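Why Does a Folding Table Stand Up?

33 shares | 5 comments

A folding table has a strange job. Half the time it has to be a table, which means holding up your dinner without a fuss. The rest of the time it has to be flat and thin and live behind a door, where everybody forgets about it until the cousins come round.

So how does it do both? The answer is in the legs.

An ordinary table has four straight legs, one at each corner, and they stay there for life. Many folding tables have legs that cross over each other instead, in the shape of a letter X. Where the two legs cross there is usually a pin, and the pin lets them swing open and shut like a pair of scissors. (Scissors with no blades. Grown-ups are relieved about this.)

Open the legs and the X gets wide and short. Close them and it goes tall and skinny, until the legs lie almost side by side and the whole thing can be carried off under one arm, banging into every door frame on the way.

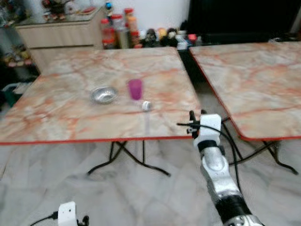 Stavros Todorova says his gran's folding table was always the wobbly one, and he was always the one made to sit at it. He wants to know whose fault that was.

It may have been the floor's. Four feet need a floor that is properly flat, and plenty of floors only pretend to be. If one foot is hanging in the air, even by the thickness of a coin, the table rocks. A folded bit of card under that foot will sort it out. A three-legged stool never has this trouble, and is rather smug about it.

Now for the top. Lots of table tops are made to look like marble, with wiggly veins running through a pale background. Real marble is stone, and stone is heavy. A slab big enough for your tea would need several strong people and a long sit-down afterwards. A pattern that only looks like marble weighs next to nothing — and you can still tell visitors you have a marble table, as long as they don't try to lift it.

Try making your own X. Take two lolly sticks and ask a grown-up to put a split pin through the middle of both. Stand the sticks up, open them slowly and watch the top ends get lower. Then do it again with a rubber on top, and see how wide you can go before it falls through the gap.

12 people found this useful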